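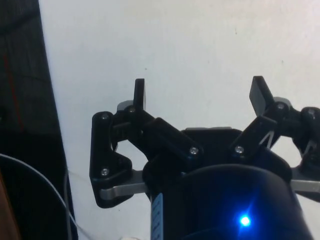

# Spaced Reading Practice at Bultmont College

## 1. Purpose of the project

Many students in our year say that they read a chapter in the evening and remember almost nothing of it in the next seminar. Our group wanted to know if a simple habit can help. We compared two ways of study: reading one text again several times in one evening, and reading it once, then writing down the main points from memory on the following days.

## 2. Method

We used texts from the Ledwood reader, each around 3000 words long. The participants were divided into two groups. The first group could reread as much as they wanted, but only on the first evening. The second group read once and made short recall notes on 5 days. All notes were written by hand, without looking in the book.

The work took place in November, mostly after 6 p.m., when the study room in Dallgate building is quiet.

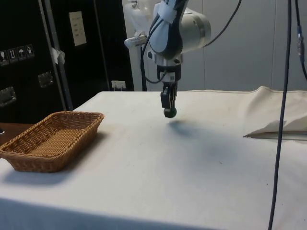

*Figure 1. Gripper holding a small black ball over the table.*

## 3. Results

In the final test the recall group wrote longer and better ordered summaries. The rereading group felt more sure of themselves before the test, but they mixed up the order of the arguments more often. Two participants stopped making notes after the second day - we left their results out.

## 4. Problems

The texts were not equally difficult. The one about Softić's trade letters had many dates, and both groups did badly with it. We also did not check how much the students slept, and this may have had an influence.

## 5. Next steps

We would like to repeat the test with shorter texts and a longer pause before the final summary. The note sheets will be kept in the department until the end of the spring term.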